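Looking after paintings at home

My aunt left me a small oil by a man called Lucero, two fishing boats and a great deal of sky, and for years I treated it the way I treated the toaster, with a damp cloth whenever I remembered. Please don't do as I did! I've since picked up a good deal from Eirlys Phillips, who framed pictures for most of her working life and is very patient on the telephone, and I thought I'd write it down before I forget it again.

Dusting first. Use a soft, clean, dry brush, the sort sold for watercolours, and keep it for this job only. Hold the picture upright, lean it forward a little so the dust falls away from it, and work from the top down with hardly any pressure. If you see flakes, or paint lifting at the edges, stop there and ring a conservator. No water, no bread, no cut potato, whatever your grandmother swore by.

Glass is easier, but spray the cloth and never the glass, or it will creep down behind the frame and you'll have a tide mark on the mount (I have two).

Then there's where to hang it. Over a working fireplace is the worst spot in the house and also the one everybody wants. Bathrooms are nearly as bad. An inside wall out of direct sun suits most things, and two hooks set a hand's width apart will keep a heavy frame from tilting every time a lorry goes by. 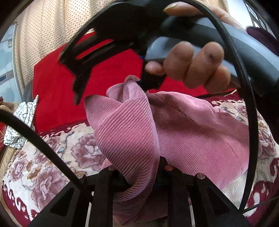

Reading time: 2 minutes

If a picture has to go away for a while, stand it on its edge, never flat with things piled on top. Wrap it in acid-free tissue and then a clean cotton sheet, and leave the bubble wrap for moving day, bubbles facing outwards. Lofts are too hot in summer and cellars too damp. Mine spent one winter under the stairs, quite happily, between the ironing board and Brutus's basket.

Have a look at the back every May or so while you're at it. Frayed cord wants replacing, and little rings that have worked loose can be screwed in again by hand.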